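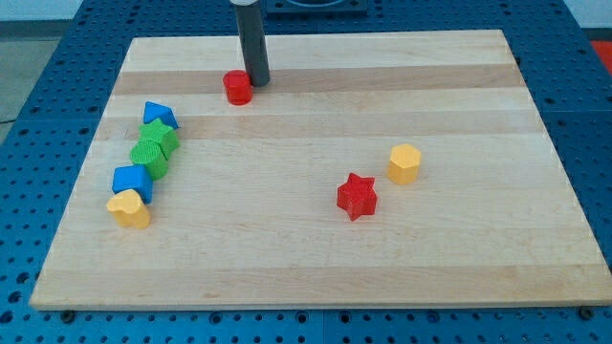
I own three cutting boards and only one of them has ever touched an onion. The other two belong to the blocks now, and I've stopped pretending I'll get them back.

It started in July, when my friend Pornthip Sriwong handed me a bag of little plastic shapes her kids had outgrown. Stars, hearts, cylinders, cubes, the kind you push through holes in a lid (the lid was long gone). I figured I'd pass them on to somebody. Then I dumped them out on the maple board while I was waiting for the kettle, and I sat there for 20 minutes moving a yellow heart around!

If you haven't tried it, plastic on striped wood is a real treat to look at. The pale and honey bands give you lines to work with, so you can set a blue cube right on a stripe or let a row wander across them at a slant. I like a slant. I also like a crowd on one side and then a big stretch of bare wood, with just a red star and a yellow hexagon way over on the other side, like two people who left the party early to talk.

Stars are the fussy ones. Standing a star on its points takes a steady hand, and mine isn't great before coffee. Cylinders are easygoing and will lean on anything. A triangle will sit in all kinds of ways, and I have opinions about every one of them.

Pornthip plays too, by the way. She runs a tiny secondhand toy shop called Kaewkla, and she keeps a board on the counter next to the register. Customers can't leave it alone. She told me one man came in for a puzzle, rearranged the whole thing twice and went home without the puzzle.

My own rules are loose. Red, blue, green and yellow only, because I tried adding a purple one and it bossed everybody around. No stacking. Leaning is fine, even encouraged. When I get one I love, I leave it out overnight and try to make dinner around it, which is how I ended up slicing bread on a plate last week.

For wiping down, a barely damp cloth does the job for the board. The blocks with ridges hold on to crumbs, so I go after those with an old toothbrush, usually while I'm on the phone with my sister.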